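Changing Over the Kolley Case Sealer

The second Kolley case sealer at Prevbridge went back into service on Saturday after a belt change and a full reset of the tape heads. These are my notes, mostly for Dennis Ackroyd, who has the same model on his line and asked what settings we ended up with.

The machine is a uniform side-belt sealer. It takes one case size at a time and is adjusted by two cranks, one for width and one for mast height. Our smallest case is 254 mm wide and the largest is 300 mm, so the width crank does not travel far. Most of our trouble came from people leaving it alone between the two sizes and letting the belts absorb the difference. They do absorb it, for a while. Then the case skews on entry and the tape lands off the center seam.

Before the belt change the counter showed 3,845 cases since the last service. The left belt was glazed along its lower half and the right one was fine. Uneven wear like that usually means the drive columns are out of parallel. Ours were, by a little under the thickness of a steel rule at the outfeed end. Anjana Barua found it with a plain square off the bed rollers. The column bolts are reached from underneath, with the bottom tape head lifted out.

Tape heads next. Both cartridges came out, and the knives and springs were cleaned with citrus solvent. The top knife had a ridge of dried adhesive on the back face, and the leading tabs had been coming out short on nearly every case. I replaced the knife anyway. The one-way roller on the bottom head was turning both ways, so that was replaced as well.
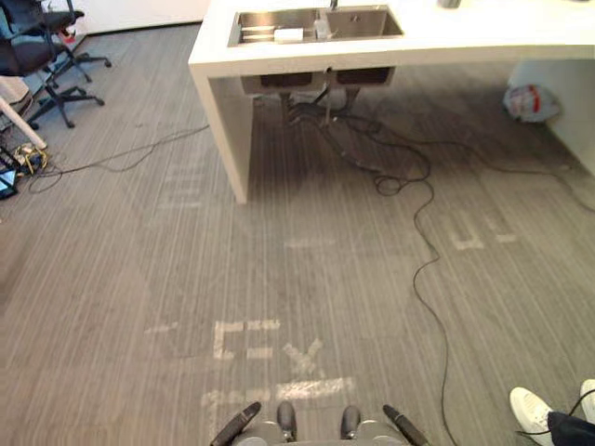
How tight should the side belts be?

Tight enough that a full case does not slip when held back lightly by hand guards or a stop, and no tighter. On ours the tension screw sits two turns past the point where the belt stops fluttering under power.

Marek Hrnčiar prefers one more turn. His cases are double wall and heavier than ours, so I would not copy his setting onto a single-wall line.

After reassembly we ran 1,806 cases over one shift. Tab length stayed even at both ends. There were two jams, both from cases with a minor flap folded out at packing - a packing fault, and the sealer cannot fix it.

Still open: the mast crank has some backlash, and the height scale reads low. Ryan Hartley is ordering the nut. Until it arrives, set the height with a real case and ignore the scale.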